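**Cut watermelon in the fridge – plate or box, and which shelf?**

We have a dark-lined fridge in the office kitchen and cut fruit goes soft in it by the next afternoon. I put a slice of watermelon on a plate, uncovered. The dial runs to 7 and is set in the middle. Should the plate go further back, or lower down?

*Pushpa Chaudhary*

---

Cover it. An uncovered plate loses moisture from the cut face and picks up smells from whatever else is stored. Cling film pressed against the flesh is enough; a lidded box is better. Keep it away from the back wall, where fruit can freeze in patches. Put a fridge thermometer in a glass of water on the middle shelf overnight and read it in the morning. You want 5 °C or below. The dial numbers are not degrees – on most models a higher number means colder, but check the handbook.

*Guerreiro*

---

Agree on covering. As for the shelf, the front edge is slightly warmer each time the door is opened, but it is easier to reach and things get eaten sooner. Ours sits there, with drinks behind it.
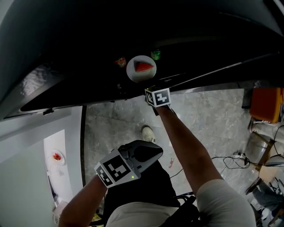 A wedge that size weighs over 200 g and should be finished within a day or two. If you want it to last longer, leave the rind on and cut it up when you need it. Drinks can go anywhere; they do not mind the cold spots as much as fruit does.

*Triluven*

---

just eat it the same day, problem solved

*farkex*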